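Hondale Shared Workshop
Member Guides: Automation Bench

Fitting and Aligning a Wrist Camera on the Nosine Arm

Prepared by Nasrin Abbasi, Automation Bench Coordinator
Last revised 2023-10-15

Purpose

This guide sets out the procedure for mounting a small camera at the wrist of the Nosine arm and aligning it with the two-finger gripper. It applies to the arm kept on the kitchenette counter and to members building the same arm at home from the workshop plans. Members must have completed the bench induction before working on the shared unit.

The procedure assumes that the arm is assembled, that all joints have been homed, and that the gripper opens and closes on command. Members whose grippers do not yet respond should complete the Sukance driver guide first. 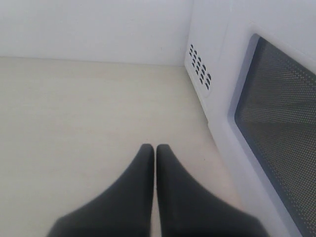

Reading time: 3 minutes

A correctly aligned camera shows both fingertips low in the view and near its center, with the gap between them upright. The working surface should be visible beyond the tips. The fingers themselves may look slightly soft, as the lens is focused past them. This is acceptable and should not be corrected by turning the lens ring.

Parts and tools

Wrist camera with cable
Printed camera bracket, Kaczmarczyk pattern, revision 2
Bracket screws, as supplied in the parts bag
Hex key set
Cable ties
Soft cloth

Revision 1 brackets are still in circulation in members' private kits. They place the lens too close to the gripper body and must not be used on the shared arm.

Step 1. Remove power

Switch off the arm at the supply and unplug it. Support the forearm by hand while doing so, as the joints are not braked and the arm will sink. Lower it gently onto the cloth.

Step 2. Fit the bracket

Place the bracket against the flat face of the wrist, with the open side toward the fingers. Start all of the screws by hand before tightening any of them. Tighten in a crossing order until the bracket no longer shifts. The plastic will crack if the screws are forced.

Step 3. Mount the camera

Slide the camera into the bracket with the cable leaving from the rear. Tighten the clamp screw only enough to hold the camera in place; it will be moved again in Step 5.

Step 4. Route the cable

Lead the cable along the outside of the forearm and secure it behind the wrist joint. Leave a loose loop at the wrist. Before restoring power, turn the wrist by hand through its full travel in both directions and confirm that the loop neither pulls tight nor catches on the bracket. Trim the tie ends flush.

Step 5. Align the view

Restore power, open the camera viewer and bring the gripper to the hover position stored as preset 3. Close the fingers until the tips are almost touching. Turn the camera in its clamp until the gap between the tips runs straight up the view. If the tips sit to one side, loosen the bracket and shift it, then repeat. Do not bend the fingers to suit the camera.

Once the view is satisfactory, tighten the clamp screw fully and check the picture a second time. The camera often turns slightly as the clamp closes.

Step 6. Set exposure

Pale counters and white appliances cause automatic exposure to darken the fingers until their edges are difficult to separate. Turn automatic exposure off and enter a starting value of 157. Adjust upward until the slopes of both fingers can be told apart from the shadow near their bases. White balance should also be fixed, under the same lighting that will be used for the work.

Step 7. Record the clearance

Jog the arm slowly toward each fixed object on the counter, including the microwave, and stop while there is still a visible band of counter between the object and the nearer finger. Enter these positions as limits in the arm's configuration file. The outer edges of the fingers widen toward the base, so clearance at the tips alone is not sufficient.

The smallest limit permitted on the shared arm is 37 millimeters, measured with a rule from the widest part of the finger.

After completion

Save the configuration under your member name and restore the shared profile before leaving the bench. Enter the work in the bench log, including the bracket revision and the exposure value used. Loose brackets and damaged cables are to be reported to the coordinator and the arm tagged out of use.

A revised bracket with a deeper clamp is expected in December. Steps 2 and 3 will be updated when it has been tested on the shared arm.

Related guides: Homing the Joints; Sukance Driver Setup; Replacing Gripper Fingers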